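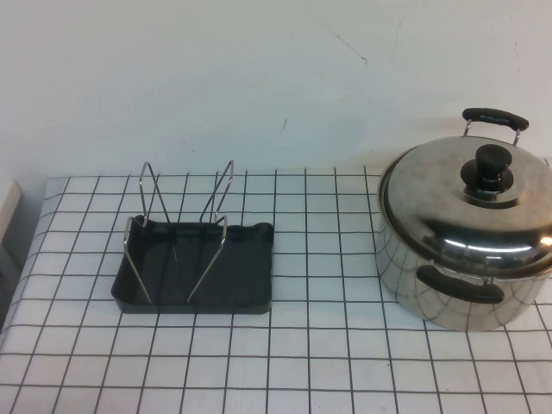
El escurridor sobre la mesa de cuadrícula.

Cuaderno de taller, febrero
Por Hatice Sarıgül
Buscar en el cuaderno Buscar

Sábado, 9:40. Vivero frío. Once grados dentro, la puerta del fondo otra vez sin cerrar del todo y el termómetro viejo marcando lo que le da la gana. Me fío del nuevo.

Repaso de los esquejes de camelia de la tanda Kukaro. De 142 puestos en otoño quedan con buen aspecto más de 35, y digo buen aspecto porque no he tirado de ninguno. Floor sí tira. Floor tira de todos, cada semana, «para ver si agarra», y luego se extraña de que no agarre. Le he puesto un cartel en la bandeja. Lo ha usado para apuntar un teléfono.

Sustrato: la mezcla con perlita gruesa drena bien, la otra está hecha un ladrillo por abajo. La otra era idea mía, consta. Cambiar las tres bandejas de la izquierda en cuanto llegue el saco de corteza fina. Pedido a Dastach hace dos semanas; contestan muy amables y no mandan nada.

Riego: el martes o así alguien regó de más la mesa del fondo. Musgo verde precioso, si vendiéramos musgo. Hasta nuevo aviso, regar por peso de bandeja y olvidarse del color de arriba.
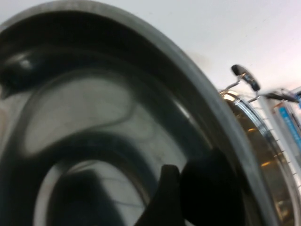 Los rododendros de Chantharasri van por otro camino. Las semillas se sembraron en superficie, sin cubrir, sobre esfagno tamizado, y 22 macetas ya tienen plántulas con la primera hoja verdadera. Las del lote con tapa van más adelantadas pero más blandas, y en un par he visto el cuello oscuro de siempre. Abrir las tapas una rendija por la mañana y cerrarlas al irse. Quien se las deje abiertas un viernes, que lo escriba aquí y no espere a que lo deduzca yo.

Etiquetas: la tinta «permanente» ha durado desde octubre hasta Navidad. Tengo una fila entera de macetas anónimas que, por posición, deberían ser del cruce Nevier, salvo que Floor las moviera para barrer. Dice que no barrió. Eso me lo creo. Volver al lápiz, que es feo y aguanta.

12:15. Trasplantadas las primeras plántulas con la cucharilla de café. La herramienta de repicar buena sigue perdida. Raíces cortas, blancas, enteras casi todas.

Pendiente:
- llamar a Dastach, esta vez sin dar las gracias
- burlete para la puerta
- agua de lluvia: el bidón pequeño huele a rana
- preguntar en Chantharasri si el segundo sobre era de la misma planta madre, porque germina a otro ritmo

Floor Dewulf añade a lápiz: solo tiré de cuatro.

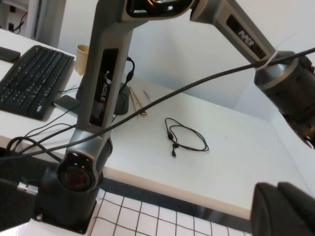 El brazo; en los paneles se lee AGILE y PIPER.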